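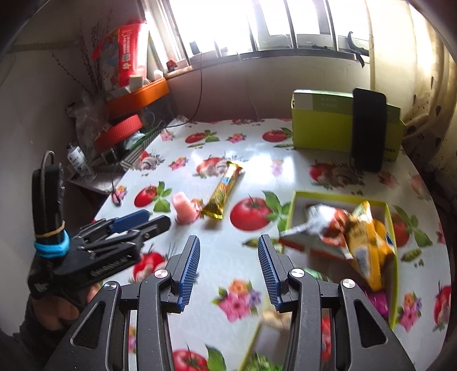 Kitchen and back hall, November walk-through

I do this list every fall before the heat goes on, and Nayeli Palomino goes around behind me with her own pen, so some of these comments are hers.

1. Smoke alarm, back hall. OK. Chirped at me when I pressed the button, then kept going (sorry, Walter!).

2. Extinguisher by the stove. Needle in the green, but the pin tag is gone. Nayeli wrote "new tag!!" and underlined it twice.

3. Water heater. Set at 120 on the dial, and I got 98 at the far sink after a long run. Not a danger, just annoying. Ask Lucero Escobar if the mixing valve is sticking again.

4. Outlets near the sink. All four tripped and reset fine. The one on the left is stiff, so push like you mean it.
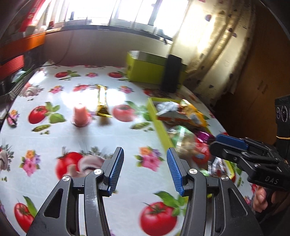 Do I have to test the outlets every single month?

Once a month is what I go by, and it takes less time than finding your shoes. Press test, press reset, move on.

5. Dryer vent. FAIL. I pulled out a wad of lint the size of a kitten, and the flap outside still won't close all the way. Please don't run it overnight until Kasun Mondal has been by on Monday.

6. Back steps. Third tread wobbles. I put in a longer screw and it's better, but I'd still like a real fix before there's ice on it.

7. Carbon monoxide alarm. OK, new batteries.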